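Why Do Shadows Have Fuzzy Edges?

Your shadow has followed you about your whole life and never once offered to carry your bag. Still, it's worth a closer look.

Light travels in straight lines. When something gets in the way – a tree, a cat, your little brother in front of the telly – the light can't bend around to fill the gap. The dark patch left over is a shadow.

So why isn't the edge always sharp? Blame the lamp. A big, wide light shines from lots of spots at once, and some of that light sneaks in around the sides. The dark middle is called the umbra. The greyish rim is the penumbra, a grand name for a smudge.

Try it with a torch and your hand, 3 centimetres from a wall. Now move your hand back towards the torch. Your shadow grows huge and goes blurry, like a monster who has lost its glasses.
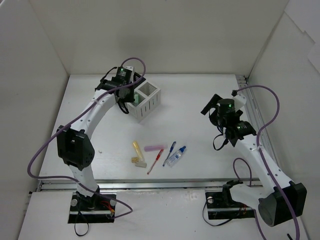
A faint, soft shadow on the back wall.

On a cloudy day the whole sky is the lamp, and your shadow may take the afternoon off.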